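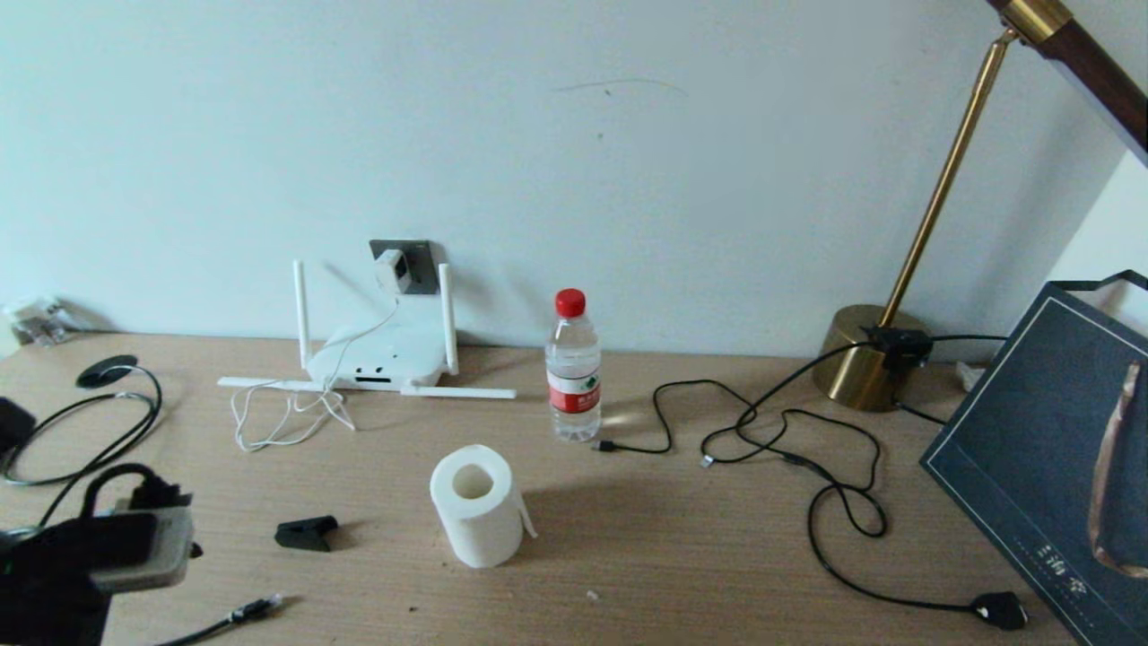 ## Desk FAQ -- Rindville shared study rooms

**Where should the router stand?**
On the desk, near the wall socket. Two of its four antennas point up and two lie flat; either position is fine for a room of 15 square meters.

**What do I do with the spare router cable?**
Coil it in loops the width of a hand and tie it in 2 places. Loose loops in front of the router catch on sleeves and can pull the adapter out of the socket.

**Can I keep a drink on the desk?**
Yes, in a bottle with a screw cap. Stand it at least 40 cm from the adapter. Open cups go on the windowsill.

**Which bulb fits the brass lamp?**
LED only, 700 lumens maximum. Replacements are in the Satetti cabinet on the landing.

**How should black cables be stored?**
Separate the USB cable from the longer black one before coiling. Coiled together, they knot.

**Is there paper for spills?**
Each desk has a roll of toilet paper. Wipe along the grain -- not across it -- and keep liquid away from the lamp base.

**Does the phone stand stay in the room?**
Yes. Put it back on the left side of the desk when you leave.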